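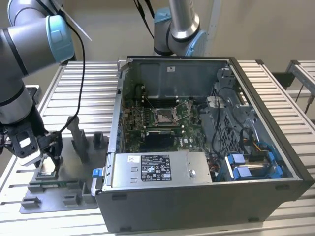

Ffion Bellis on writing Workdale, losing arguments and the goat episode

I'd been trying to pin Ffion Bellis down since February, when the second season of Workdale went up and I watched the whole thing in one sitting with a bag of Twisties on my chest. If you haven't seen it, it's a web series of very short episodes set at a council office in a made-up town, and it's mostly two people arguing about whose turn it is to do things. She plays Miranda. Fulgencio Benítez plays everyone Miranda is cross with.

We ended up at a bakery in Avonano, and she'd ordered for both of us before I'd got my bag off my shoulder.

"You're having the vanilla slice," she said. "You can be sad about it later."

I asked how the two of them started writing together and she groaned. They met doing improv, apparently, and they were terrible at it.

"Fulgencio can't say yes to anything. First rule of improv, and he just can't do it. I'd come on and go, 'Doctor, thank goodness you're here,' and he'd say, 'I'm a plumber.' Every time! So I started writing scenes where him saying no was the joke, and that's the whole show really."

The first season was shot in her mum's dining room over the school holidays, with a bedsheet up for a wall (you can see it breathing in episode two, once you know). Breris, the little comedy channel that hosts it, took it on after that, and they've got a proper desk now. She's very proud of the desk.

I wanted to know about the scripts, mainly because I can never tell what's written and what's been made up on the spot. She says it's nearly all written. Each episode runs to 5 pages, and they read it aloud in the car until one of them stops laughing.

"If he stops laughing first, I fight him on it. If I stop first, it's gone. That's not fair, I know, but I do the typing."

So who wins, generally?

"Oh, he does. He goes quiet. You can't argue with a man who's gone quiet and is looking out the window at a Bunnings."

The goat episode was one of those. She'd wanted the goat to be on screen and he'd wanted it kept behind the door for the full four minutes, with nothing but the noise. They recorded the noise themselves, in a hallway, and she did most of it. I told her it was my favourite thing in the series and she put her fork down.

"See, now I have to tell him that. He's going to be unbearable." 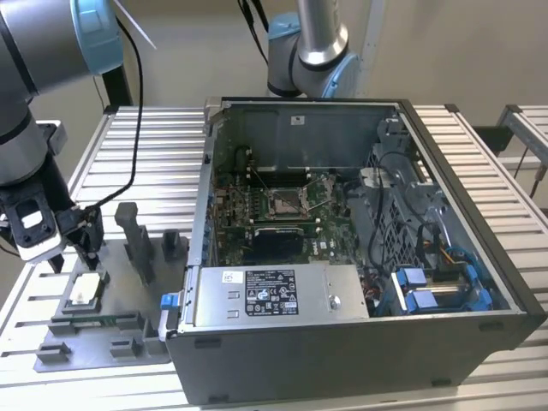
We got onto swearing, which I'd been meaning to ask about. Season one is full of it and season two has almost none. I'd assumed someone at the channel had had a word, but she said it came from her nan.

"She watched the lot, and she rang me up and said, 'I liked it, darling, but you use that word when you can't think of the next line.' I went back and checked and she was right! Every single one was a spot where we'd got stuck. So now I leave them in the first draft, like little flags, and then go back and write the line that should've been there."

Does Fulgencio go along with that?

"He gets one per season. He saves it up. He used this year's on the photocopier."

She reads the comments, too, which I wouldn't have the stomach for. There were 301 on the finale the last time she'd looked, and plenty of them were people cranky about Miranda not taking the transfer. She was cranky about it herself for a while. They had two endings written, and in the other one Miranda packs up her mug and goes. They filmed that one first.

"I cried doing it, and then we watched it back and it was just a lady leaving work. The one where she unpacks the mug again is so much worse for her. I loved it."

Season three starts going up on 14th July, with 12 episodes this time, and there's a new character she wouldn't tell me a thing about except that he's from Parks. I tried twice. I even offered her the rest of my slice.

"Nah," she said, and then she ate it anyway.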